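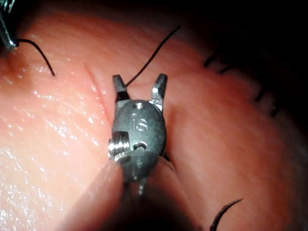

Figure 7.1 Instrument wrist with open jaws and a length of black suture thread.

Chapter 7
Handling Thread

Sewing tissue is one of the oldest tasks in surgery, and most of the trouble in learning it comes from the thread. A needle is stiff and goes where it is pushed. Thread bends, twists, sticks to whatever is damp, and keeps some memory of the packet it was wound in. This chapter covers picking up thread, moving it, and passing it from one instrument to another. Knots are left for Chapter 8.

You should already have finished the camera and clutch drills in Chapter 6. If you are using the Halten practice course, the exercises here match units 3 and 4 of the workbook.

Three terms come up often. The tail is the free end of the thread, the part with no needle on it. The working length is whatever lies between the tissue and the jaws. Slack is the part of the working length that is not under tension. Beginners tend to leave too much slack and then lose sight of the tail.

7.1 Grip and tension

Instruments of this kind give the hands little or no sense of force. You judge tension by eye. A thread with slack in it lies in a curve on the tissue, and as the slack is taken up the curve flattens toward a line. Stop pulling before the tissue begins to lift.

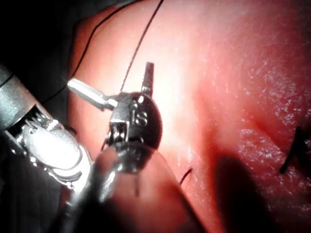

Watch both instruments while you do this, including the one that is holding still. A common mistake is to follow the moving jaws and let the other wrist drift, so that the thread tightens from the side you are not looking at. Metal edges matter too. Thread drawn across a hinge or a corner can fray, and a frayed thread should be replaced — do not try to work around the weak spot.

Grip the thread with the tips when you mean to let go of it soon. Grip it farther back when you need to pull. Do not crush it in either case.

Exercise 7A. On a practice pad, lay down a short length of thread with plenty of slack. Take it up slowly from one side, stop when the curve is gone, and release. Repeat from the other side.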